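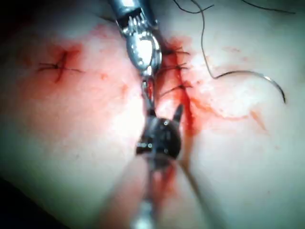
How long should I leave the tails on my interrupted stitches?

Long enough to grab again with forceps, short enough that they don't get tangled in the next knot. I go by feel now, but when I started I kept a ruler next to the pad.

That one came in from a reader in Calow, and it got me thinking about my own practice habits, which had gotten pretty sloppy over the summer. So I've been doing 30 minutes most evenings (okay, some evenings) on nothing but simple interrupteds in black thread. Tie, trim, move over, tie again. My knots used to land right on top of the cut, and I'm finally getting them to sit off to one side every time!

What helped most was doing one short cut first, with a single stitch, before I touched a long one. If that stitch puckers, I'm pulling too hard and I redo it. On the long cut I start at one end and try not to look at how much is left.

Red fluid makes everything harder, by the way. Black thread disappears into it, and you find out fast whether you know where your needle is. I'd leave it for later if you're new.

The Smadi practice sheets have been updated, and there are up to 34 exercises on them now. I'm stuck on number 7, so if you've gotten past it, please write in and tell me how. I'll print the best tips in the December issue.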